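Home | Forums | New Posts | Members | Search | Log In

Shop Floor Talk > Toys, Games & Small Goods > Automation

Thread: Arm on the block line, anybody living with one?

Started by gluepot_gary, 10 May 2022

gluepot_gary wrote:
We make wooden toys, mostly alphabet blocks. 40 people in the building counting the office. Management has been talking to an outfit called Nimdale about putting an arm on the kitting table, where letter blocks get picked and set out on a board before they go in the box. Right now that's four people on days and two on nights. The sales guy kept saying nobody loses a job, they get "moved up to higher value work." I've asked three times what the higher value work is and I'm still waiting. Anyone here been through it?

packline_dee wrote:
Yes, at Brunex. Same speech, nearly word for word. The higher value work was standing next to the arm and clearing it when it stopped. You used to talk to the person across from you all shift. Now you watch a light. Pay didn't move.

tmorrow wrote:
Counterpoint, I ran kitting by hand for years and my thumbs are shot. If a machine had taken half of those picks I'd have kissed it. People get sentimental about jobs they wouldn't want their kids doing.

packline_dee wrote:
I'm not sentimental, I did the job too. I said what changed. Fewer people per shift, same output target, and the ones left get blamed for the downtime.

gluepot_gary wrote:
Sorry about your thumbs, and I believe it. But did anybody offer you a rotation or a better table height before they got to a robot? We asked for adjustable tables and got told there was no money. Now there's money.

old_ponetti_hand wrote:
Retired from Ponetti. That plant started in 1933 and every ten years or so somebody came in with a machine that would free us all up. Some of them were good machines. The band sander was a good machine. What I learned is to ask who writes the count. When we did it by hand the lead wrote it, and she knew if the stock came in rough or damp. Once the machine wrote the count, a bad load of lumber turned into a bad operator.

kestrel_ctrl wrote:
Integrator here, not with Nimdale. Some of this is fair and some isn't. Blocks are a decent job for a two-finger gripper, flat sides all around. What eats you is orientation. They land any which way, and if the letter has to face up and read straight, the arm has to find it, turn it, and sometimes set it down and grab again. Ask them what cycle time they quoted, and whether it was for blocks already lined up.

gluepot_gary wrote:
They quoted 257 an hour. Didn't say lined up or not. Our slowest person beats that on a Friday afternoon with the radio on, and she catches the ones with smeared paint too.

kestrel_ctrl wrote:
Then it's being sold on hours. It doesn't have to be fast if it runs all night. I'd look hard at your two night people, because that's where the savings are in the spreadsheet.

tmorrow wrote:
Or the night people go to days and get to sleep like humans. That's not nothing.

packline_dee wrote:
If there are day spots. Get that in writing.

obednarik wrote:
Oľga Bednárik, I was the lead at Zelenák when our cell went in last September. I'll sign my name because I said all this to my boss already. We didn't have layoffs. Two people left and weren't replaced, which on paper looks the same as nothing happening. The cell does do the dull part. It also needs everything brought to it in a certain way, so now someone spends the shift getting things ready for the robot, and that job isn't in anybody's description. My advice is to have the people who do the kitting in the room for the trial. They'll know in ten minutes what it can't do. We were shown it after the contract was signed.

tmorrow wrote:
That's the first post in here I agree with all the way through.

kestrel_ctrl wrote:
Same. And make them run it on your rejects, the chipped ones and the ones with fat paint. Any demo gets 100 out of 100 on nice blocks.

gluepot_gary wrote:
Thanks all. I'm taking Olga's point to the meeting, plus who writes the count. They sent over a rendering from the simulation with the proposal and I'll put it at the bottom here. I'd still like to know where my people stand in it. If anyone has wording they used for the night shift question, send me a message, I'm not good at that kind of letter.

Contact the moderators | Copyright Shop Floor Talk | Back to top

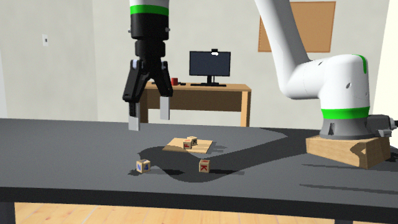 Simulated kitting table: open gripper, four letter blocks, two of them on the board.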